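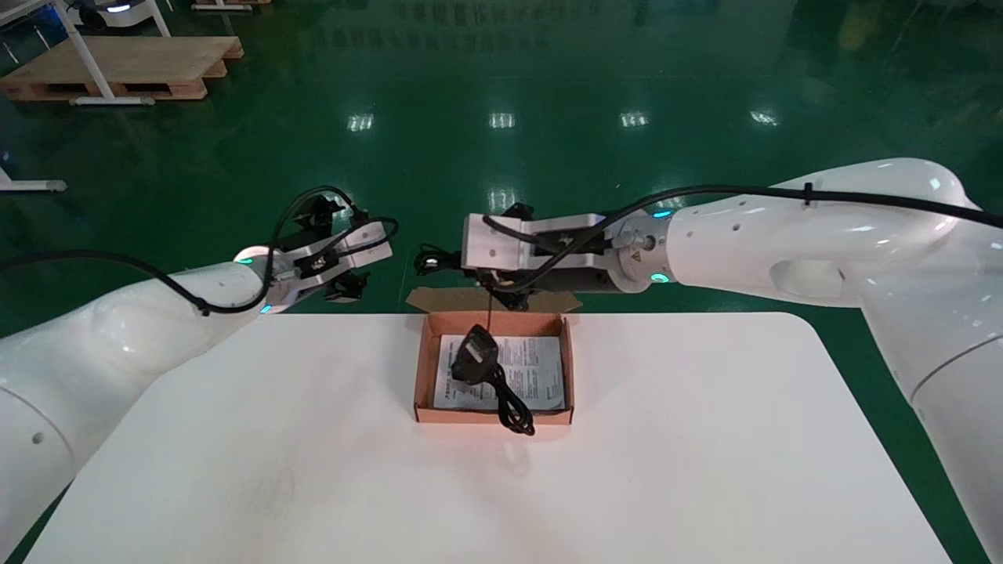
Work and Automation, Unit 6
The packing table: what changes when the easy part is taken over

Reading for this unit: the Mavley case packet, sections 1 and 3. Skip section 2, the vendor's material, until after class. I want you to form a view of the job before you read what someone selling into it thinks the job is.

1. The task

A shallow cardboard box. A printed instruction sheet. A power adapter with its cord. Mavley sells small electronics by mail, and for years people at its packing tables put these things together by hand. In the case packet the company calls this "kitting." The packers call it packing.

The trial station uses two arms at one table, each with a gripper. Management's one-page summary says the arms "perform the packing task." Before accepting that sentence, write down everything you would have to do to pack an adapter properly. Most people get to five or six steps and stop. The packers, when asked, went on for much longer. Their list included noticing a crushed corner, pulling a sheet in the wrong language, squeezing a cord so the lid will close, and telling the person upstream that the last carton of adapters looked odd.

Ask of any automation claim: which of those steps does it cover, and who has the rest?

2. Tasks and jobs

A job is a bundle of tasks, and the bundle was rarely designed. It piled up. Somebody was standing near the label printer, so clearing the printer became part of packing. When a machine takes one task out, the pile doesn't shrink evenly. What stays behind tends to be the awkward work, and it now arrives without the easy work that used to come between the awkward bits.

One packer in the interviews put it this way: the good boxes had been her rest. A run of plain boxes let her hands go and her mind wander for a few minutes. In the new arrangement she sees mainly the boxes that have gone wrong.

Management's figures do not record this. They record boxes per shift, and a bad box handled by a person counts the same as a good box handled by anybody.

3. The numbers, such as they are

The summary reports 1126 boxes completed during the trial. It gives that number in bold and does not say how many were started. It doesn't say how many had a human hand in them, either, although the shift log (section 3) shows 28 entries marked "assist." Nobody defined "assist." One entry looks like a few seconds of straightening a sheet. Another seems to cover most of a Wednesday morning.

You cannot get a success rate from this. Please don't try in your papers. Every term someone divides 28 by 1126 and builds two pages on the result.

What you can do is list the questions you would need answered:
Who decided when to write an assist down?
Was the person writing it also the person being measured?
Were the boxes, sheets and adapters laid out ahead of time, and by whom?
Was that setup time charged to the trial or to the ordinary shift?

The last one matters most, in my opinion. A great deal of automation is paid for with preparation that shows up in some other department's hours.

4. Cords and paper

Engineers will tell you, correctly, that rigid parts are easier for machines than floppy ones. A cord takes a different shape every time it's put down. A folded sheet may spring open. People cope with both by feel and without much thought, so the skill in it goes unpaid and mostly unnamed.

That has a consequence for wages. Work that looks simple gets graded as simple. Then a firm spends heavily to reproduce it, finds it hard, and rarely goes back to look at the grade. I have yet to see a packing job reclassified upward on the grounds that it was difficult to automate. If you find one, bring it in.

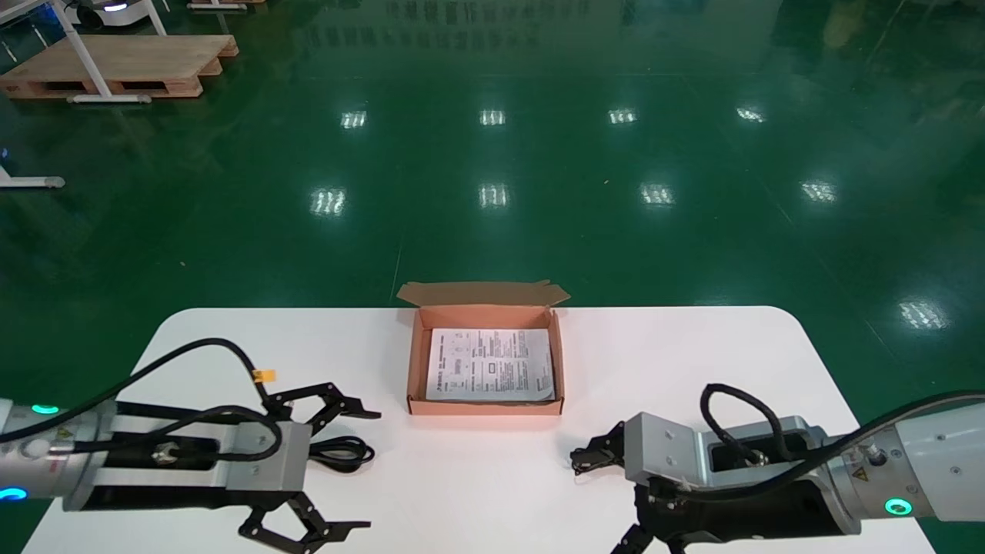
DREMCOMBE, June

Notes from the class visit, for those who missed it

We had two hours at the site. Ask to see the handout map if you want to know where things were; I won't redraw it here.

The floor supervisor was open with us and answered nearly everything. The question she couldn't answer was what the packers would be called next year. "Cell attendant" has been proposed. The draft description from Cekex, the consulting firm, lists monitoring, replenishment and exception handling. It leaves out packing, though exception handling at this table means packing the box yourself. The proposed pay grade is the current one.

Several of you asked whether anyone had lost a job. So far, no. Two positions that came open were left open, and the remaining crew covers them. Firms like to say that nobody was let go, and it may be perfectly true. It also tells you very little about the person who would have been hired.

A few of you came away impressed, and I don't want to talk you out of it. Handling small parts with two arms is hard engineering. My doubt is about the step from "the arms can do this" to "the work is done," and about who stands in the gap.

5. Comparison case: Pumphrey

Pumphrey, a warehouse with over 200 employees, brought in automated sealing and labeling before Mavley's trial. Read the short account at the back of the packet and compare on three points.

Pace. At Pumphrey the line speed was set by the machine, and staff could not slow it without calling a lead. At Mavley the question is still open. Find out who controls the stop button in any case you write about.

Training. Pumphrey promised technician training to everyone on the line. The account describes one short session and a binder.

Say. Pumphrey's workers saw the new layout on the day it was installed. Mavley's were at least asked beforehand, though the packet doesn't show that any of their suggestions were used.

For next class

Bring one page on a job you have held. List the tasks, including the ones missing from the job description. Mark the tasks a machine could plausibly take, then describe an ordinary hour of what would be left. Don't tell me whether automation is good or bad overall. I can't grade that, and an answer that general wouldn't be much use to the people at the table.

Section 2 of the packet may now be read. Note how many times the word "freed" appears and what, in each instance, people are said to be freed to do.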